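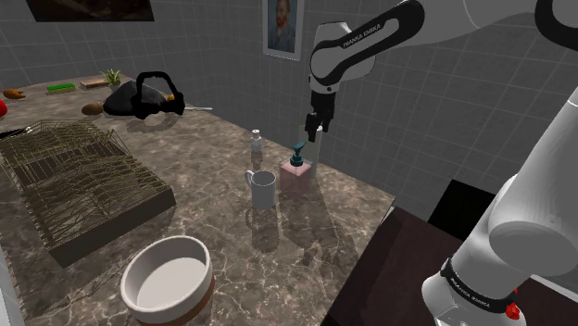
Droltness puts kitchen robots on the payroll, sort of

March 2018

The catering firm Droltness will hand part of its dish room and counter clearing to robot arms in May, starting at its Danko Street kitchen, which turns out lunches for 14 office buildings. The 50 people who work there were told on Friday, over sandwiches they had made themselves.

The arms will rack dishes, put soap and sponges back in their places and clear the counters between shifts. For now they practice in simulation, on a computer-rendered marble counter with a wire dish rack, a kettle lying on its side and a portrait in the style of Van Gogh on the wall. Staff have noted that the real kitchen has stainless steel, a fire door and no art.

No jobs will be cut, the company says. Five people from the evening crew move to a new role called "counter lead," and the work consists of watching the arm, pressing stop when it gets ideas and writing down what the ideas were. The pay is the same. The chair is new.

Drahomíra Tóth has run the evening crew since the kitchen opened and now spends two afternoons a week with the programmers from Atico, the contractor. Her job is to tell them how a kitchen works. "They asked me where a mug goes," she said. "I said, whose mug?" The question has been added to the project plan.

Tóth expects her wrists to be grateful and her evenings to be quieter, and she isn't sure how she feels about the second part. The dish room is where the crew does most of its talking.

Atico has scheduled 180 hours of practice on the virtual counter before an arm touches a real plate. The scheduling software, Stuto, has already given the first arm a lunch break - the company says this will be fixed. The evening crew has asked if it can have the slot.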